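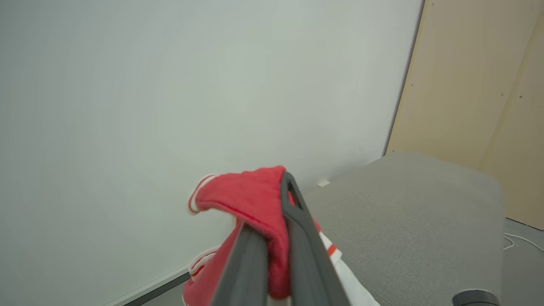 Progress report, Putunero cloth-handling project
Period ending 3rd September
Prepared by Radu Pîrvu, Porville site

The open day went ahead as planned. 30 people attended, including two from Peltov. We ran five demonstrations of 10 minutes each, all on picking up and moving small fabric items.

Visitors asked mostly about speed and about what happens when two cloths are lying together. We told them that separating cloths still needs an operator on hand.

Bratu has asked for a second visit in October with their own textiles. We have agreed, provided samples reach us in advance.

Spending is within budget. Still open: spare finger pads, and a written setup guide for the demonstration area.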